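自动化与服务机器人论坛 > 应用讨论 > 家务与车间作业
主题：机械臂目前能否承担家庭收纳及车间零散分拣工作
发表于2019年8月

Ackermann_S(版主)
各位同仁：近期本版多次收到询问，内容集中于两类作业，一是家庭中的玩具、餐具归位，二是车间内杂散小件的分拣。现开设本主题，请各位依据实际经验发表意见。转引资料请注明来源，产品宣传内容请移至厂商专区。

finn_rathjen
本人任职于Ferton装配车间，先就车间情况作一说明。我部门于6月对散件分箱工位进行了评估，测试样件共584件，均为日常混料，未作预先排列。评估结论为：单一品种、来料姿态稳定的工位可以交由机械臂执行；混料工位暂不具备条件，仍由人工承担。主要困难在于物件相互倚靠，或紧贴箱壁，夹爪没有下探空间。

R.Vlachopoulos
对楼上结论持保留意见。混料工位“暂不具备条件”的表述过于笼统。我方在Kolivau的仓库内已有2个工位连续运行，处理的同样是混装物料。系统无法抓取时即跳过，由值班人员统一处理剩余部分。若以“完全无人”为标准，多数现有自动化设备均不合格。

finn_rathjen
回复R.Vlachopoulos：请补充说明人工处理剩余部分所占工时。如值班人员须全程在岗，该工位的人力成本并未减少，仅是工作内容有所变化。

R.Vlachopoulos
回复finn_rathjen：值班人员同时负责相邻工位，并非专人专岗。具体工时涉及客户资料，不便公开。

finn_rathjen
理解。但在没有工时数据的情况下，本人维持原意见。

T_Flanagan
车间与家庭不宜合并讨论。车间可以固定料箱位置、限定物件种类、设置围栏，家庭则不具备上述条件。本人曾参与Jenero养老公寓的设备选型，住户提出的需求依次为：拾取地面物品、收拾餐桌、整理衣物。其中衣物一项，当时没有任何供应商愿意在合同中承诺。拾取地面物品有一家愿意试用，但要求住户事先清空通道，住户认为此举与自行拾取无异，该项试用遂未开展。

Dimitriou_Loukia
赞同区分场景，但请勿据此认为家用物品的研究没有进展。以料箱取物为例，目前的做法是让机械臂在同一料箱内反复尝试，并记录每次抓取的结果。所用物件多为形状、硬度各异的日常用品，软硬混放，与车间标准件差别较大。附图供参考，请留意夹爪下探时与小黄鸭的距离，以及旁边倒放的蓝色杯子。

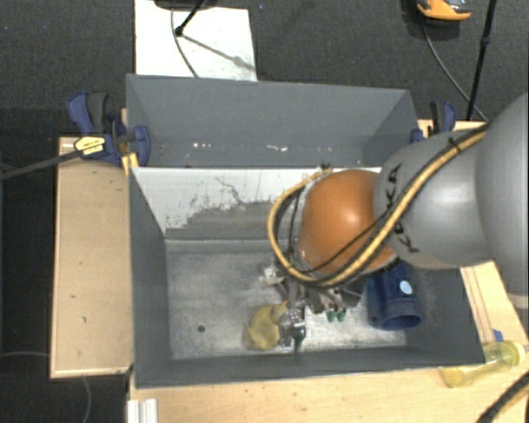

T_Flanagan
请问在现阶段，普通家庭是否有必要为收纳整理购置机械臂？

Dimitriou_Loukia
现阶段没有必要。设备价格、占地及安全防护要求均超出一般家庭的承受范围，扫地机器人等单一功能产品更为适用。

Papadakis维修部
补充一点维护方面的意见。我部承接的夹爪返修共28台，指尖垫磨损占多数，线缆固定不当次之。无论用于车间或家庭，采购时均应将易损件更换列入预算。家庭用户通常没有备件渠道，这一问题至今少有讨论。

R.Vlachopoulos
同意楼上关于备件的意见。关于混料工位，如客户许可，本人将另行发帖公布跳过率的统计口径。

Ackermann_S(版主)
感谢各位参与。双方就混料工位的分歧予以保留，本主题继续开放。衣物折叠相关内容请另开新帖。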